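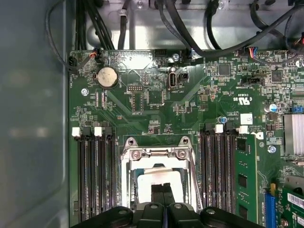 Interner USB-Port auf dem Board - wer nutzt den eigentlich?

Forum > Server und Workstations > Gehäuse, Boards, Umbauten
Seite 1 von 1

lötfahne_ks
Samstag, 16. März 2019

Moin zusammen,

ich hab den alten Rechner aus dem Büro mitnehmen dürfen (wir räumen gerade das halbe Lager aus) und wollte daraus einen kleinen Server für zu Hause bauen. Grünes Board, recht groß, und mittendrauf steht so eine USB-A-Buchse senkrecht in die Luft. Darunter aufgedruckt: INT USB2. Kannte ich bisher nur vom Hörensagen!

Mein Plan wäre jetzt: System auf einen Stick, Stick da rein, Deckel zu, und die Platten bleiben komplett für Daten frei. Hat das jemand von euch länger so laufen? Und verträgt der Port überhaupt was Schnelleres oder bremst der alles aus?

Zweite Frage gleich hinterher: Die Knopfzelle würde ich gern tauschen, bevor ich alles wieder zuschraube. Direkt über der Batterie sitzt aber ein kleiner Stecker mit orange-roten Drähten und da oben wird es mit den Fingern ziemlich eng. Muss der ab oder komm ich auch so dran?

Ach ja, und eine Stiftleiste mit der Beschriftung TPM gibt es auch. Lohnt sich das für daheim?

Kupferkopf

Hübsches Teil, Glückwunsch. So einen internen Port hab ich drei Jahre lang mit einem Stick betrieben, lief ohne einen einzigen Aussetzer. Wenn die Beschriftung stimmt, ist es halt USB 2, also beim Booten ein bisschen Geduld mitbringen. Danach liegt bei mir das meiste sowieso im RAM.

Nimm aber einen kurzen Stick. Ich hatte erst so einen langen Werbestick von Groter drin und beim ersten Griff ins Gehäuse hab ich den fast abgebrochen.

mrizvi_fan_nein_danke

Stick als Systemlaufwerk würde ich nicht mehr machen. Die Dinger sterben dir weg, sobald das System fleißig Logs schreibt. Kleine SSD rein und gut. Kostet doch nichts mehr.

Kupferkopf

Kommt doch total drauf an, was er draufmacht? Wenn das System den Stick nur zum Starten braucht und danach in Ruhe lässt, hält der ewig. Bei einem normalen Linux mit Swap auf dem Stick geb ich dir recht, das ist Quälerei.

mrizvi_fan_nein_danke

Ich hab in der Firma genug tote Sticks aus genau solchen Ports gezogen. Mir reicht's.

Noreen Rizvi

Hallo, ich misch mich mal bei der Batterie ein. Ich würde den Stecker mit den bunten Drähten erst mal stecken lassen und schauen, ob du die Zelle aus der Fassung bekommst. Bei den meisten Fassungen ist seitlich eine kleine Federklammer, die drückst du mit einem Plastikspatel weg und dann kommt die Zelle von allein ein Stück hoch. Bitte keinen Schraubendreher nehmen, damit rutscht man so leicht auf die Platine ab (frag mich, woher ich das weiß...).

Und wenn der Stecker doch im Weg ist: vorher ein Handyfoto machen und am Gehäuse ziehen, auf keinen Fall an den Drähten. Netzkabel natürlich raus!

Vor dem Tausch würde ich noch die BIOS-Einstellungen abfotografieren. Bei meinem war danach die Bootreihenfolge futsch und ich hab einen ganzen Abend gesucht, warum er den Stick nicht mehr findet.

lötfahne_ks

Danke euch, das ging ja fix!

@Noreen: Plastikspatel hab ich noch aus so einem Handy-Reparaturset, das probier ich. BIOS-Foto ist ein super Tipp, da hätte ich im Leben nicht dran gedacht.

@Kupferkopf: Geplant ist ein reines NAS-System, das sich beim Start in den Speicher lädt. Also wohl eher dein Fall.

Noch was zu den Kabeln: Oben über das Blech laufen zwei schwarze Kabelbündel, eins geht links runter, das andere macht rechts einen großen Bogen bis zum Board. Mich stört das optisch ein bisschen. Würdet ihr da rangehen oder lassen?

Mohsin Afridi

Lassen. Ich hab bei meinem Kelleck-Gehäuse alles wunderschön mit Kabelbindern festgezurrt und durfte beim nächsten Plattenwechsel alles wieder aufschneiden. Wenn du unbedingt willst, nimm Klettband, davon kriegst du im Netz Rollen für kleines Geld und hast dann für immer welches.

TPM zu Hause: Wenn du die Platten verschlüsseln willst und keine Lust hast, bei jedem Neustart ein Passwort zu tippen, ist das ganz nett. Sonst würde ich das Geld sparen. Und pass auf, die Module sind nicht untereinander kompatibel! Ich hab eins gekauft, das hatte schlicht die falsche Belegung. Erst ins Handbuch schauen, dann bestellen.

Kupferkopf

Kabel anfassen würde ich schon, zumindest den Bogen rechts. Was frei herumhängt, landet irgendwann im Lüfter. Ein Stück Klett ans Blech und fertig.

Mohsin Afridi

Da muss aber erst mal ein Lüfter in der Nähe sein. Bei mir hing jahrelang alles kreuz und quer, nie was passiert.

Kupferkopf

Bei mir schon. Einmal. Das Geräusch vergess ich nicht mehr.

mrizvi_fan_nein_danke

Um noch was Nettes beizutragen: Wenn du das Board mal ganz rausnehmen willst, leg die Schrauben in ein Eierkarton-Fach und schreib dran, wo sie hingehören. Gehäuseschrauben und Plattenschrauben sehen sich verdammt ähnlich. Und guck dir die Elkos an, solange der Deckel offen ist. Oben gewölbt heißt: Finger weg oder neu löten.

Bei der SSD bleib ich übrigens. Eine gebrauchte mit 500 GB reicht dir dicke und du hast noch Platz für Kleinkram.

lötfahne_ks

So, kurze Rückmeldung. Batterie ist getauscht, der Stecker durfte dranbleiben, war trotzdem Fummelei. Uhrzeit war danach natürlich weg, aber dank Foto hatte ich alles in ein paar Minuten wieder drin.

Ich fang jetzt mit dem Stick im internen Port an (kurzes Modell!) und zieh mir ein Abbild davon auf den Laptop. Wenn er stirbt, kommt die SSD und mrizvi_fan darf sich freuen. TPM lass ich erst mal weg.

Klettband ist bestellt - für den Bogen rechts, der linke Strang bleibt, wie er ist.

Noreen Rizvi

Prima! Schreib mal, welches Handbuch du zu dem Board gefunden hast, ich suche für meins seit Dezember eins auf Deutsch.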